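Visiting the Plarnance Theatre: your questions

What time should I arrive for an evening show?
Doors open at 7pm and performances start at 7.30pm unless your ticket says otherwise. The bar is open from 6pm.
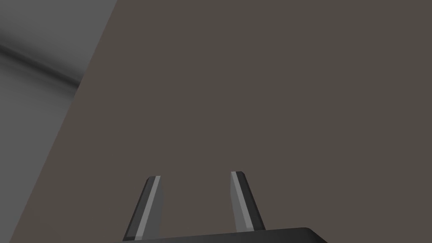

Render: Mathias Steiner

Is there an interval?
Most plays have one interval of 20 minutes. Siltska, our October production, runs for 94 minutes without a break.

What happens if I'm late?
Front of house staff will seat you at a suitable pause. For Siltska there is only one such pause, 10 minutes in. After that you can watch on the screen in the foyer.

How many seats are there?
The main house seats 408 over two levels. Rows A to F are closest to the stage and have the least legroom.

Can I exchange my tickets?
Yes, up to 24 hours before the performance, for another date in the same run. There is a charge of £2 per ticket. We can't give refunds unless a show is cancelled.
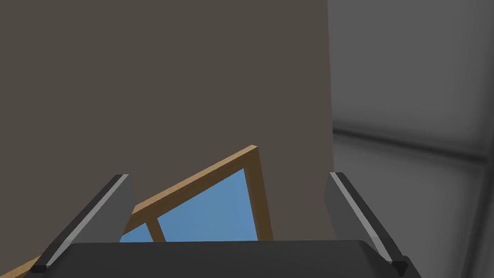
Gripper fingers, computer render

Do you have access performances?
Every production has at least one captioned and one audio-described performance. To book a wheelchair space or a companion seat, ring the box office and ask for Siriporn Chaimongkol.

Are the plays suitable for children?
Age guidance is on each show's page. Siltska is for ages 14 and over and contains strong language and haze. Under-twos are not admitted to the main house.

Can I meet the cast?
There is a free talk after the second performance of each run. Director Azadeh Yazdani will host the one for Siltska.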